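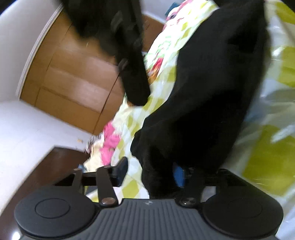 A black garment at the jaws of the hand-held gripper, over a checked plastic covering.

Skonevwood releases Floltimetti 7 with new handling for dark cloth

Jan 15, 2025 - Skonevwood has released version 7 of Floltimetti, its software for turning hand-held gripper recordings into training data for manipulation policies. The update changes how the package estimates gripper pose and how it separates fabric from the tool when both are dark.

Black garments have been a known weak point. A matte black cloth offers few features to track, and when it hangs close to the lens it can hide much of the background that the pose estimator depends on. In version 6 the estimator treated every stable feature in view as part of the room, including features on the gripper itself. With enough of the view covered by cloth, the solution drifted toward a camera that was not moving at all.

Version 7 applies a fixed mask to the gripper body and a second, moving mask to the linkage and finger pads. The moving mask is driven by the estimated jaw opening, so it follows the arms as they close. Features inside either mask are dropped before pose estimation. The pads are then tracked separately, by color and shape, to recover the jaw width.

A second change concerns glare. Highlights on plastic film or varnished wood slide across the surface as the camera moves, and earlier versions sometimes locked onto them. The new release compares the motion of each bright patch with the motion of the texture next to it and rejects patches that disagree. The check runs over a window of 40 frames and can be turned off for matte surroundings.

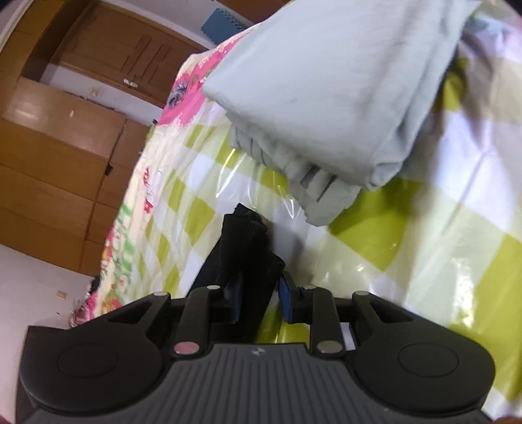

Black fabric pinched at the blue finger pads. The plastic film over the quilt reflects light close to the fabric.

Grasp labels are now produced by a module called Fan, which replaces the fixed jaw-width threshold in version 6. A threshold works for rigid objects, but thin cloth lets the pads close almost completely, and a good pinch looks much like a miss. Fan combines jaw width with the motion of the pixels just beyond the pads - if they move with the gripper, the interval is marked as a hold. Uncertain intervals are flagged for manual review and left out of the default export.

The developers tested the release on 1000 garment-handling recordings collected in furnished rooms in November. They have not published error figures, and said a report would follow once the manual labels have been checked a second time.

Some limits remain. Strong motion blur still causes gaps in the trajectory, which are marked as missing and not interpolated. Two dark items that overlap in view may be merged into one region.

Existing projects can be opened in version 7, but masks must be regenerated once for each gripper. Exports keep the same file layout and load in Skoner, the company's policy training tool, without conversion.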